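Smits floor-standing cabinet, all black: my review after a winter of use

Posted Tuesday, May 9, 2023
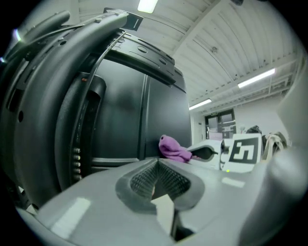 I put off buying one of these for so long that my friends stopped asking. Bart Segers finally sold me his when he moved to a smaller shop, and I am so glad he did! I paid 374 for it, with the manual and a bag of spare bolts thrown in, and I'd pay that again tomorrow.

First thing, it is big. Measure your doorway. Then measure the hallway behind the doorway, where we got stuck. Hiếu Hồ and I needed 3 tries to get it around the corner, and I still have a mark on the wall to paint over.

The finish is my favorite part. Matte black, wipes down with a damp cloth, and it doesn't show fingerprints the way my old Levodum did (that thing looked greasy an hour after cleaning). The front is split into two flat panels, and the sloped lid on top is full of round and oval holes, so air gets through and you can't park a coffee mug up there. I was a mug parker. I've adjusted.

I also love that the connectors are on the front, five in a row, one above another. On the Levodum they were on the back and I'd be on my knees with a flashlight every time I changed something. With the Smits I just reach over and plug in -- done in a few seconds.

Gripes? Dust collects in the small holes along the side ribs, and a regular vacuum nozzle is too wide for them. I use a soft paintbrush. The manual is also pretty thin, with one page on setup and a parts list in tiny print. Siebe Michiels has the Warnix version and says his came with a much better booklet, so maybe borrow one of those if you can.

I'd buy it again, no question. If you're looking at a used one, check that all the bolts are there. Mine was short two and the spares didn't fit.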